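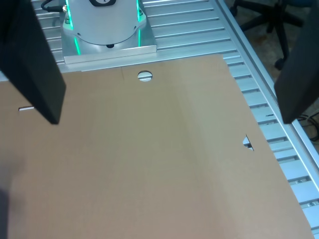

Search the help desk Search

Comment vote counts wrong on translated K-pop threads
Status: Resolved
Component: Falstead import

Report
Vote totals on imported comments do not match the source post. The top reply on a dance practice thread has 1,238 upvotes at the source. Viltiseck shows 1. Downvotes are correct.

Steps to reproduce
Import any article with a reply over 1,000 upvotes. Open the translated page. Sort by most liked. The reply drops to the bottom.
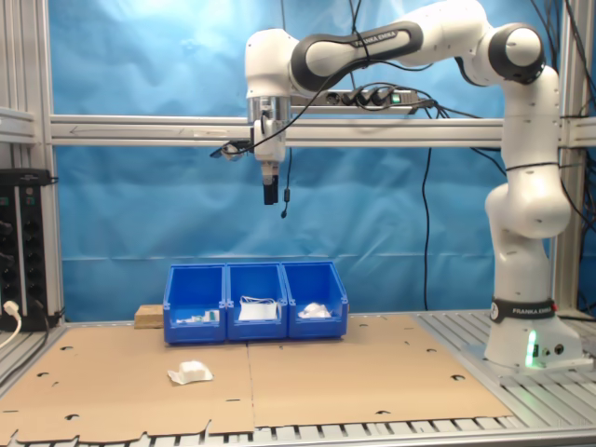
Robot arm on a slatted aluminum table, green status light on at the base.

Log
14:10 – Reproduced on 4 threads. All affected replies have a comma in the count.
14:35 – Parser reads up to the comma and stops. Replies under 1,000 are fine.
15:20 – Patched the number reader. Re-import of the dance practice thread gives 1,238. 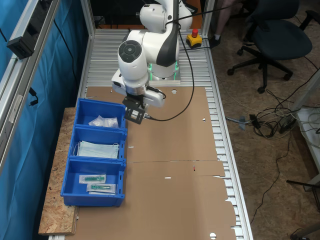 15:50 – Sort order is still wrong on cached pages. Cleared the Flakport cache by hand – 18 pages – and the order is now correct.
16:05 – The Shehu fan board uses the same reader. Same patch applied there.

Open item: threads imported before March keep the old totals until they are imported again.

Contact support | © Viltiseck | Back to top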